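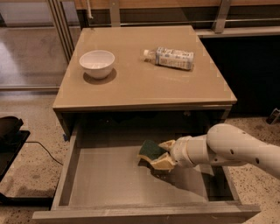
Student robotics club teaches an arm to tidy the drawer

September 21, 2021

The robotics club of the Vustden technical school has started its new term with a household task. Members are teaching a robot arm to put small things from the home into a drawer, and to take them out again when asked.

The project has the name Rastel. It began in January as homework for two students and became the main work of the club after the summer break. Now 10 students take part, the youngest in their first year at the school.

"We wanted a task that every family knows," said Rungnapa Kongkaew, the teacher who leads the club. "When you say drawer, even a grandmother understands what the robot must do. Then the students discover that a drawer has walls, and the hand must go down between them without touching."

The objects are ordinary ones: a kitchen sponge, a small bowl, a plastic bottle. Each is difficult in its own way. A sponge changes its shape when the fingers close, so the program cannot trust the size which was measured before. A bottle on its side can roll away if it is pushed only a little. The bowl must be held by the rim, and the students agree that it is the least popular object in the club.

The students guide the arm by hand control and save each attempt. From the beginning of the project they have recorded 1,383 attempts, and 953 of them were good enough to be used for training. The others are kept in a separate folder. Second-year students go through this folder and write a short note about every mistake — the most frequent one is that the object is released too high and lands in the wrong corner.

The software for the recordings was written by former members and is called Skilelum. It was made for a smaller arm, and part of the summer was spent on changing it. One menu still does not work, and the club would be glad to hear from any parent who has experience with such programs.

In January the club will travel to the Qudah student contest, where eight teams will show robots for the home. The rules ask for three objects in the drawer and the drawer closed at the end. Closing is not ready yet. At present the arm pushes the front too much to one side and the drawer stops halfway.

The club meets after lessons in the ground floor workshop. New members are welcome until the end of the month, and experience in programming is not required — students who like to draw, write or repair things are also needed. Please register with Ms. Kongkaew in the teachers' office.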